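Section 5: The breakfast table station

Welcome to the part of the guide that most of you will turn to first. The Menovine arm is joining us in the staff kitchen at Arkholm, and I know some of you have made the morning toast for years and have feelings about handing it over. Please read this through before your first shift beside it - it isn't long, and there's a cup of coffee in it for anyone who finds a spelling mistake.

What changes for you

You will no longer stand at the toaster. You will set the table, start the routine, and look after everything the arm can't judge for itself, such as whether the bread is fresh or who has asked for theirs pale. Your hours stay the same, and the time you get back goes to the fruit and hot drinks, where we have always been stretched.

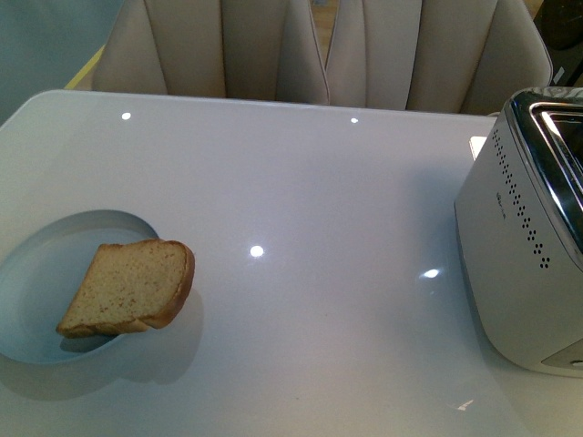
Please remember that the arm works from the layout it was taught. If you like your things arranged differently (I certainly do!), have a word with Rawiri Nepia, and he'll teach it the new layout properly so the next shift isn't caught out.

Before you start

1. Wipe the table and let it dry.
2. Set out the plate and the toaster, leaving clear space between them.
3. Push the chairs in and ask anyone sitting there to move along for a little while.
4. On the Wimura screen, choose routine 227 and check that your own name is showing as the attendant.

Note: The screen goes back to the start page after 2 minutes if you wander off. You haven't broken anything, just choose the routine again.

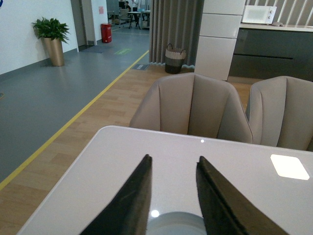 Figure 5-2. Gripper fingers over the table, with the rim of the plate between them.

Running the routine

5. Stand back from the table and press Start. The arm moves slowly at first, and you'll soon get used to its pace.
6. Stay in the room while the toaster is on. You're welcome to get on with the fruit - just keep half an eye on things.
7. If the bread goes in crooked, press Pause and wait for the arm to stop before you come near.

Caution: Never reach between the fingers, even when the arm is paused. Metal parts of the toaster get hot, so leave them alone until they have cooled.
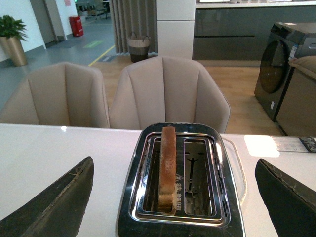

8. When the routine has finished, press Park and wait for the green light on the screen.
9. Unplug the toaster, let it cool, and empty the crumb tray.
10. Write anything odd in the Song log, however small it seems. Rawiri reads every entry and would much sooner hear about a dropped slice than guess at one.

Section last revised April 26, 2024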